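Unit 6: Divided Bins and Small Goods Storage
Course notes, revised April 5, 2008

6.1 Purpose of a divider

A divided bin keeps two classes of goods in one footprint. The divider may be upright or sloping. A sloping panel makes the base of one compartment smaller than its opening, so capacity must be worked out from the mean of the two areas. Students who used the base area alone in the March exercise got low results.

6.2 Unequal compartments

Where the compartments differ in size, assign the larger one to mixed or awkward items. Handled goods such as scrubbing brushes seldom lie square to the walls. Allow for the diagonal length, handle included, when setting the minimum compartment width. The Nideck tables list brushes by head diameter only and should not be used for this step.

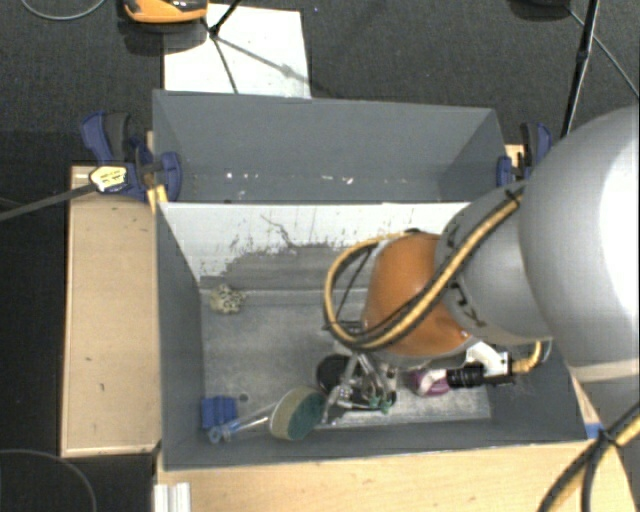

6.3 Floor wear

Grey bin floors scuff with use. Record scuffed patches on the Surnis sheet by position (front, rear, left, right). Colour change alone is not a defect. A crack or a raised edge is, and the bin is withdrawn.

6.4 Exercise

A rear compartment is 300 mm deep from front to back at the opening. The divider slopes so that the base is shorter by one sixth. Find the mean depth from front to back. State any assumption made about the side walls.

Reading: Palamarchuk, section 6, on loose goods. The Grillov handout is optional.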